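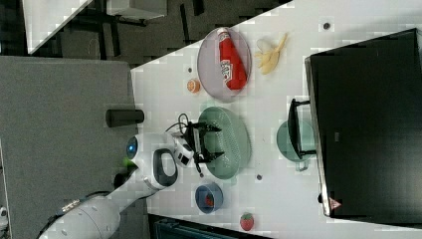 What do you serve in a toy restaurant when there's hardly any food?

Serve what you have, one thing to a dish, and let the customer ask for the rest.

5 min read

Fiachra Duggan had been a restaurant customer for most of the afternoon and had so far been served ketchup.

It came on a pink plate – his niece Una called it lilac, and she owned the restaurant, so it was lilac – and it came as the whole bottle, laid across the middle with the white cap still on. There was nothing under it. He lifted it to check.

"Don't touch the food," said Una.

"I thought I was supposed to eat it."

"You have to wait for it to be ready."

He waited. The restaurant was called Rorkell, after a dog on their street in Daltuneck, and it had opened that September on a white table his sister had once meant to use for paying bills. His sister was out buying shoes. She had said she'd be an hour, in the voice of a woman who was going to be three.

"What else is there?" Fiachra asked.

Una looked over her stock. There was a banana, already peeled, its skin fanned out on the bare table like it had fainted there. There was an orange slice. There was a green colander, which she said was the soup.

"That's a colander. Soup would go straight through."

"It's that kind of soup."

He wrote restaurant reviews for a living, or for part of one. The Hegarty paid him 25 dollars a column, and for that money he had been rude about some of the best-loved diners in the county. He had once called a meatloaf "upholstered." The owner had mailed him a slice. He tried to think what he would say about Rorkell. Bold use of space, maybe. Fruit served directly on the furniture.

"And what's in the blue bowl?" he said.

Una pulled it toward her and put her hand over the top.

"That's for the other customer."

"What other customer?"

"She booked."

Fiachra leaned over as far as dignity allowed. It was something red and small. A strawberry, possibly. It could have been a tomato, or a piece of something larger that had come apart and been promoted.

"I'd like to order that," he said.

"You can't. It's hers."

"Is she coming?"

"She's parking."

He'd heard that one in real restaurants, generally about the chef. He folded his hands and looked at the ketchup. From under the table Una brought out a bottle of Mistix, which was what her mother cleaned the windows with, and he took it away from her, and she said he was being a difficult customer and there would be a charge.

"How much?"

"Thirty-six."

"Thirty-six what?"

She considered this. She hadn't expected to be haggled with.

"Minutes," she said.

So he paid in minutes. He ate the banana, with noises. He was allowed to move the orange slice closer and then told to move it back. He drank the soup out of the colander and said it was light, and Una nodded, because she'd told him so. At no point did the ketchup become ready.

When his sister came in with two boxes and no apology, Una got down from her chair and took her by the sleeve.

"Your table's here," she said, and gave her the blue bowl.

"Oh, lovely," said his sister. "What is it?"

"It's the good one."

His sister put it to her mouth, made a chewing face and closed her eyes. Fiachra watched the whole performance. He had been there since lunch.

"How was yours?" she asked him.

"I'm still on the ketchup," he said.

1149 shares · 36 comments

We use cookies to remember your preferences. Accept | Manage settings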